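# The Basket on the Table

When I was small, my grandmother kept a basket on her kitchen table in Warklow, and everything that didn't belong anywhere else in the house went into it. Rubber bands, the good scissors, a letter from the bank that she meant to answer, three or four walnuts, my mittens. If you had lost something you went to the basket first, and you usually came away with it, plus something you hadn't known was missing. I have been trying to own a basket like that ever since, and I've gone through a fair number of wrong ones on the way.

So when the days got short in November I went to see Domenica Hauser, who has sold baskets on Anham Street for 16 years and has put up with my questions for at least half of them. Her shop is long and narrow and smells like a hayloft. She doesn't like to recommend anything until she knows about your table – how big it is, whether you eat at it, who comes in the door and drops things on it. I told her mine was white, that we did eat at it, and that the dropping was mostly done by me.

"Then you want a plain shape and a warm color," she said, "and something you can pick up with one hand while you're holding the plates in the other."

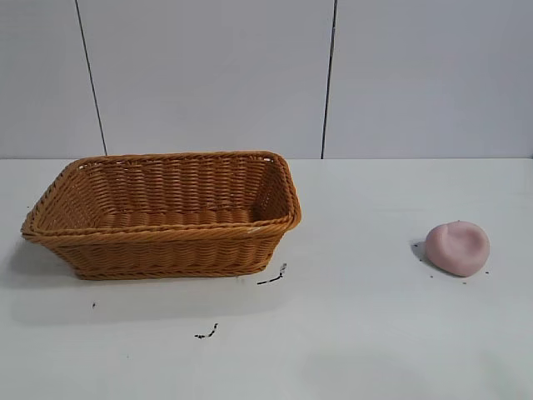

*A warm tan-orange weave on a white table, and a soft pink something still waiting to be put away.*

She is a great believer in the rectangle. Round baskets look lovely in a shop window, she told me, but at home they push everything toward the middle, and you end up digging. A rectangle has corners, and things settle into corners, so that after a week or two your hand knows where the keys are. She likes the sides to lean out a little toward the top, too, so you can see what you've got without tipping it all onto the table, and she always runs a thumb around the rim before she'll let one leave the store. A thick braided rim is what you'll be holding for years, after all, and a thin one gets tiresome by Christmas.

I had expected to come away with a basket and nothing more, but Domenica has opinions about tidying as well, and they are gentler than most of what I've read on the subject. She doesn't hold with sorting every day. She lets the basket fill, and on Wednesday evening, with the radio on and something in the oven, she empties it out and gives each thing a minute of her attention. Whatever has a home goes home. Whatever doesn't goes back in and gets another week. 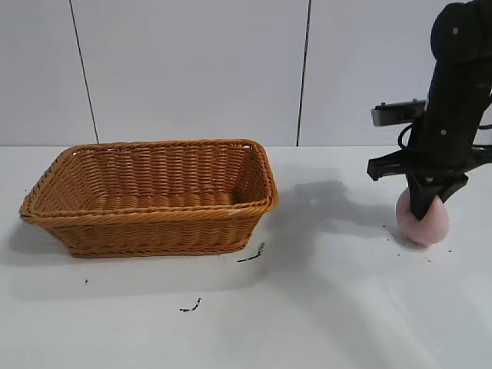

The trouble, she says, comes from small soft things. A toy, a ball of socks, half a lump of clay some child was working on and will want again tomorrow – they roll off to the far side of the table and sit there through supper, and everybody eats politely around them. Her rule is that anything smaller than a fist goes in the basket before the plates come out, and nobody in her family is allowed to argue about it, including her husband, who argues about it.

Crumbs are another matter. A white table shows every one of them, and every stray bit of thread and fluff, and I used to mind that terribly. Now I keep a soft brush on a hook by the window and go over the top before bed. It takes less time than the kettle does. You do have to lift the basket, though! I went a good long while brushing neatly around mine, and I won't tell you what I found when I finally picked it up.

Cleaning the basket itself is pleasant work if you don't leave it too long. Carry it outdoors, turn it over, and give the bottom a few pats with the flat of your hand. Then take a dry paintbrush, an inch wide or so, and work along the rows of the weave in the direction they run. The floor wants the most patience, particularly where there are ribs, as crumbs go down between them and make themselves comfortable.

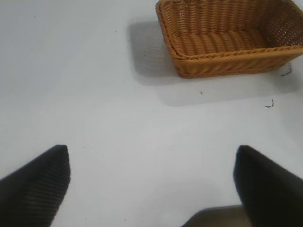

*Looking down into the basket, where the ribs of the floor run from side to side.*

For the rest I asked Genji Shimada, a retired upholsterer who mends chairs and baskets out of his garage on the Wallura road. He had a kitchen stool in pieces when I got there and talked to me over the top of it. Most of what people bring him, he told me, has been dragged. They pull a full basket toward them by one side of the rim, day in and day out, and in time the braid loosens at that corner. Two hands when it's heavy, he says, and turn it end for end once in a while so the wear gets shared.

He also thinks we fill them too full, and on that point I have no defense. My grandmother's basket was heaped from one end of the year to the other. But Genji showed me his own, which lives beside the bread box and holds a pair of glasses, a pencil and a tape measure, and I must say it was restful to look at.

I went home and cleared the whole table that night, right down to the salt. I wiped it with warm water and a drop of soap, dried it with a dish towel, and then just sat for a bit with my tea.
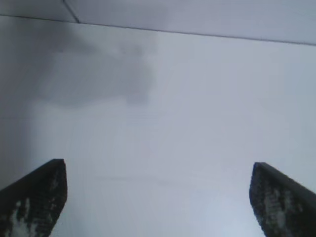 *Pale gray-white and smooth across the middle.*

It didn't last, of course. By breakfast there was a library book, two pens and the lid of something. I put the new basket down at the left-hand end, where I can reach it from my chair, and dropped the pens in, and the lid after them. The book was too big, so I read a chapter of it with my toast and carried it upstairs.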